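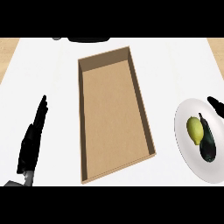
A white tabletop with a bit of wood floor showing behind it.

May 25, 2026

I have worn a Hulia glucose patch since December, and a few people have asked me to write up how it's going. I don't have diabetes. My fasting numbers came back high at two checkups in a row, and my doctor at the Beddoe clinic suggested I wear a sensor for a while and look at what my meals were doing.

The patch goes on the back of the upper arm. There is a thin filament under the skin that reads the fluid there, and the reading goes to my phone. Putting it on takes less than a minute and feels like a quick flick from a rubber band. I had some itching with the first two, then started letting the skin dry fully after the alcohol wipe and the itching stopped.

The first thing I learned was that oatmeal is a problem for me. I had been eating it five mornings a week and thought I was doing well. My reading would climb fast and stay up until almost lunch. Eggs with toast did much better. Rice was fine if I went for a walk after dinner, even a short one.

The phone app is made by a different company, Clornura, and it is the weak part. It logs me out after updates, and last month it lost four days of history that I never got back. Support answered my email, but only to tell me to reinstall. I now copy my morning number into a notebook, and I'd tell anyone else to do the same.

Alarms are the other complaint. Out of the box mine went off at night whenever I slept on that arm. Pressure on the sensor can make it read low, and a finger stick showed I was fine. I moved the patch a little farther back and it has been quiet for seven weeks.

Cost is what will decide whether I keep going. My insurance pays nothing toward it. I pay 60 dollars a month through the pharmacy in Buvthorpe – they were cheaper than ordering online, and they replaced one that fell off in the shower without any argument.

I don't look at the phone as much as I did in the winter. Back then I checked after every bite and it was making meals unpleasant. Now I look in the morning and once after dinner. My next blood test is this summer, and I'll post the result here whichever way it goes. If you use a different app with the same patch, leave a comment and tell me which one, and whether it keeps your history.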